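Progress note, Tramden visit
5 February 2020

Hi Bohumila, you asked how your money is doing, so I went over to see the Skullberg demo for myself (and had a great time!).

What they showed us 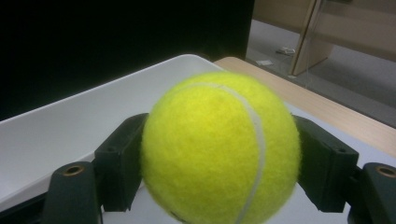 Kedir Tesfamariam ran the morning and let us ask anything we liked. The log stands at 1,252 runs, against a target of 1,430 by April. Tennis balls are still the favorite, and I like how the fingers press in from both sides.

Two-handed work

One gripper per hand, and my wrists got tired just watching.
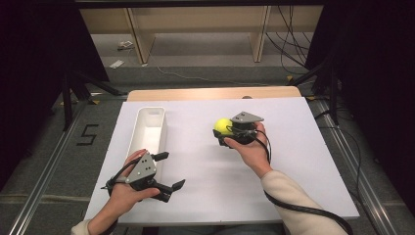

Still to do

Kedir wants 2 more operators before April. I'd say yes.
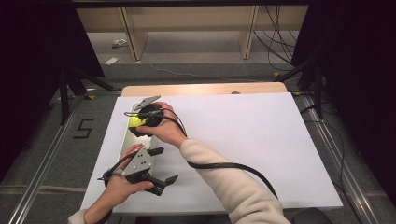
Next visit

Mondurberg, date to come.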